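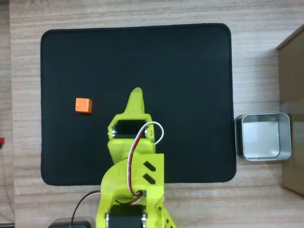
Keeping Loose Tea Fresh: Tins, Boxes and Paper Bags
Student project report, Food Studies, Ravside College
Tirta Mangundap and Bergþóra Ingvarsson

Introduction

Loose tea is sold in many kinds of packaging. Some shops put it in a metal tin, some in a cardboard box with a liner, and some weigh it into a paper bag at the counter. Customers are often told to move the tea into a tin when they get home. We wanted to find out if people can taste the difference after the tea has been stored for a while in an ordinary kitchen.

The idea came from Tirta's part-time job at Santoso, a small tea and coffee shop near the college. Customers there often ask how long a bag of tea will keep. The staff give different answers, and the owner told us she had never seen a good one written down. She agreed to sell us the tea at cost and asked for a copy of the report.

Our main question was: after 10 weeks in a kitchen, does black tea kept in a tin taste better than the same tea kept in a cardboard box or a paper bag?

We also had a second question, which we added in May after our first meeting with our instructor: does it matter where in the kitchen the tea is kept?

Background

Dry tea leaves take up water from the air. They also take up smells, and this is used on purpose to make scented teas such as jasmine. Light and warmth speed up the loss of aroma. Advice to keep tea dry, dark, cool and away from strong smells appears in most of the general books on tea in the college library.

Green tea is usually described as more delicate than black tea. We chose black tea because Santoso sells more of it. This may have made our differences smaller than they would have been with green tea. Bergþóra wanted to test both, but we did not have enough people for two sets of tastings.

Materials

Tea: Bado, a plain black tea blend from Santoso. All of it came from one delivery. It has no added flavoring.

Containers: metal tins with push-on lids, plain cardboard boxes with no inner bag, and brown paper bags folded over twice at the top and held with a clip. The boxes sold by Santoso have a foil liner. We left the liner out so that we would be testing the cardboard itself. Looking back, a lined box should have been in the test as well, because that is what most customers take home.

Amount: 40 grams in each container. The tins were a little larger than the boxes, so there was more air above the leaves in the tins. We did not find boxes of exactly the same size.

Storage places: each type of container was kept in two places in a shared kitchen. One was a closed cupboard on the wall away from the stove. The other was the open shelf over the stove, next to the spices. The kitchen is used every day for cooking, mostly in the evening.

We also kept one sealed bag of the same tea, unopened, in a cool pantry at Bergþóra's parents' house. This was our reference tea.

Method

The containers were filled on the same afternoon and labeled on the bottom with a letter. Once a week we opened each one for a minute and closed it again, to copy what happens when somebody makes tea. We weighed the contents at the start and at the end on the kitchen scale in the food lab.

The tastings took place in Prova, the tasting room on the ground floor of the food building. We had 10 tasters. All were students on our course, and none of them had been trained in tea tasting. They were asked not to eat or drink coffee in the hour before.

Each tea was brewed with 2 grams of leaves in a white cup. The water was poured just after boiling, and the leaves were taken out after five minutes. Tasters got water and plain crackers between cups. No milk or sugar was used.

For each cup the tasters gave a score from one to five for smell and another for taste, where five was the best. They could also write comments. The cups were handed out in a different order for each person, and the letters on the cups did not match the letters on the containers. Tirta did the brewing and knew which tea was which. Bergþóra handed out the cups and did not know.

We held the tasting at 10 in the morning. Our first try was a practice session after lunch, and several people said they were too full to taste properly. Scores from the practice session are not used in this report.

Results

Cupboard

The three teas from the cupboard were scored close together. The tin had the highest average for smell, followed by the box and then the paper bag. For taste, the tin and the box came out the same. The paper bag was slightly lower, but some tasters liked it best. The comments on the paper bag were mostly "weaker" and "flat." One taster wrote "fine, just boring."

The reference tea scored a little higher than all three for smell. For taste it was level with the tin.

Shelf over the stove

Here the differences were much larger. The tin kept over the stove was scored nearly the same as the tin from the cupboard. The box was clearly lower, and the paper bag was lowest of all on both smell and taste. Comments on the paper bag included "curry," "old cupboard" and "soup." Two tasters did not finish the cup. The box was described as "dusty" and "a bit like cumin."

Weight

The tea in the tins weighed the same at the end as at the start, as far as our scale could show. The tea in the boxes and bags had gained a small amount. The paper bag over the stove had gained the most. We think this is moisture from cooking, but we had no way of measuring moisture directly.

Discussion

The results suggest that the place matters as much as the container. In a closed cupboard away from the stove, a plain cardboard box did nearly as well as a tin. Over the stove, only the tin protected the tea.

We had expected that the tea would mainly lose its own aroma. In our test the bigger problem was that it picked up other smells. The spices on the shelf were in jars, but some of the lids did not close well, and steam and cooking smells rise straight to that shelf.

There are several weak points in the project. The group of tasters was small and they all knew each other, and they talked between cups even though we asked them not to. We used one container of each type in each place, so a bad lid or a badly folded bag could have changed a result. The kitchen was not controlled in any way. We did not write down the temperature or how often people cooked, and we should have. Tirta brewed all the cups and may have treated some of them differently without meaning to.

The scores were also hard for the tasters to use. Several people said they had no idea what a three should taste like. Next time we would give everybody the reference tea first and ask them to compare the others to it.

Advice for customers

Based on this test we suggested the following text for a card at Santoso:

Keep your tea in a closed cupboard, away from the stove and the spices.
If it has to stand out in the kitchen, use a tin with a tight lid.
Fold paper bags over and clip them. Buy small amounts and use them up.
Do not reuse a tin that still smells of coffee or scented tea.

The last point was not part of our test. It comes from the shop owner.

Further work

The test could be repeated with green tea and with lined boxes. It would also be useful to taste the teas at several points in time, so that the change can be followed. We have enough Bado left for one more small test, and Bergþóra plans to use it next term for a comparison of glass jars in light and dark places.

Thanks

We thank the owner and staff of Santoso, our tasters, and the food lab technician, who let us use the scale outside normal hours.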